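2019-09-16

Programa de mentoria Firnel/Clestton, preparação da conferência de novembro. Inscrições fechadas na sexta: 29 mentoradas, 8 mentoras.
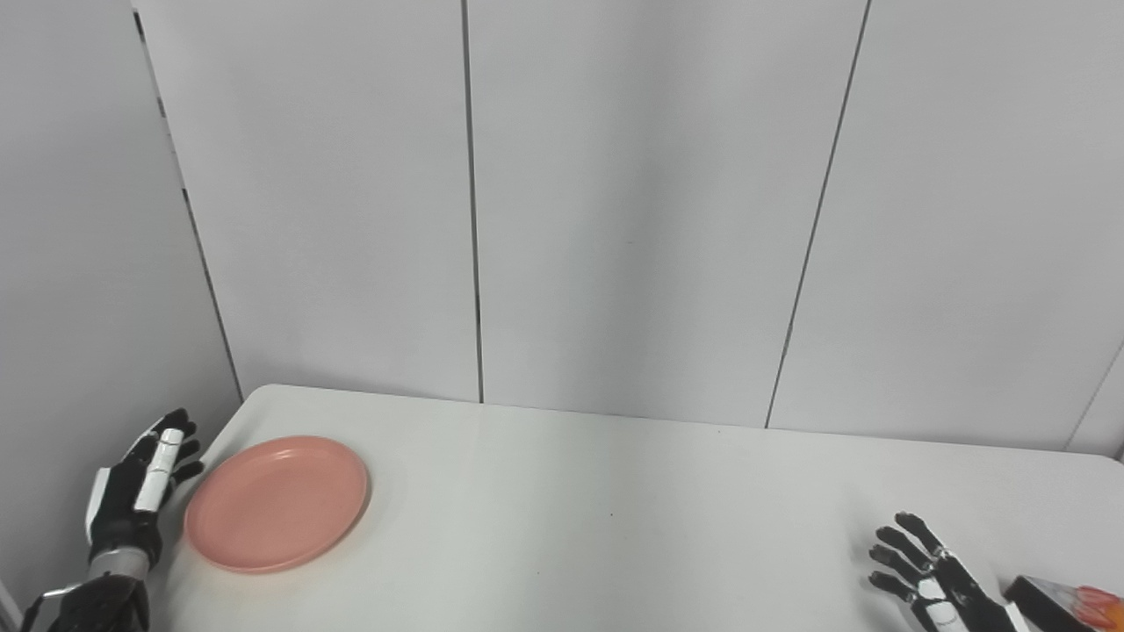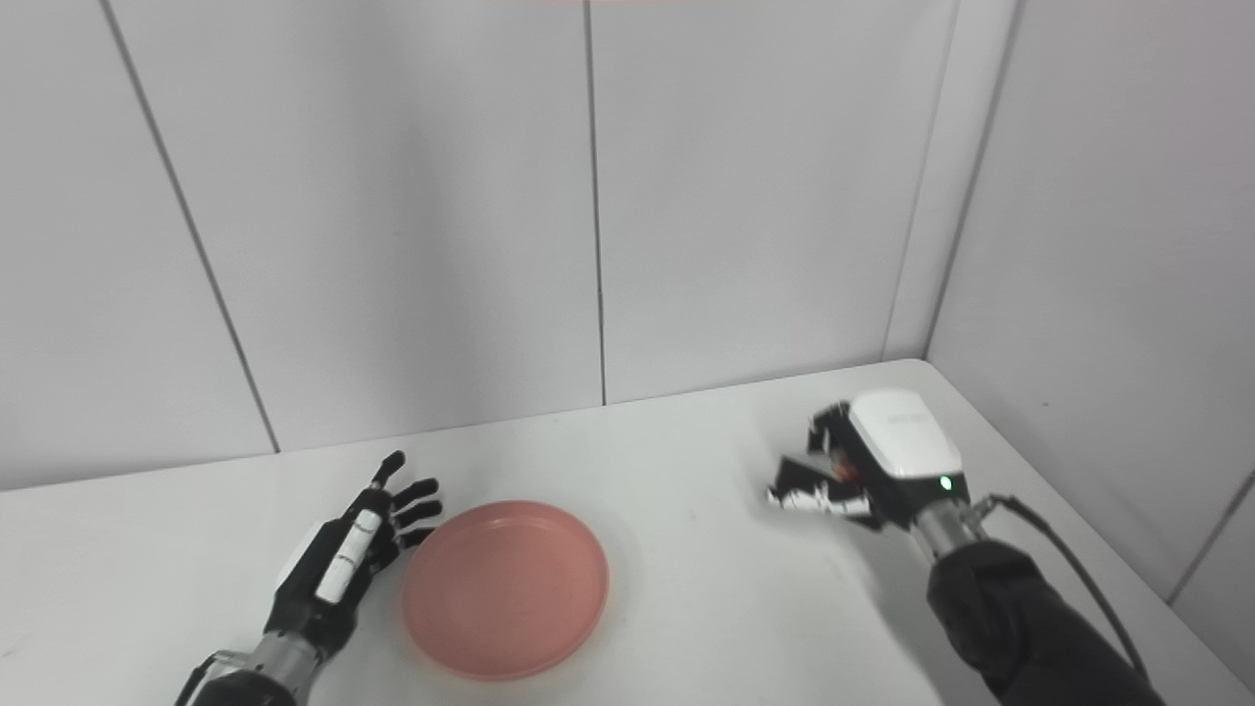
Emparelhamento:

- critério 1: setor; critério 2: anos de experiência
- 3 mentoradas sem par (todas da Brarnura, área jurídica) – pedir mais uma mentora à Gashaw
- máximo de quatro por mentora, já com a nova

Orçamento da sala: 1,845 no ficheiro da Clestton, separador em formato inglês. Corrigir antes de enviar.

Falta o guião da primeira sessão. Questionário inicial pronto, por testar.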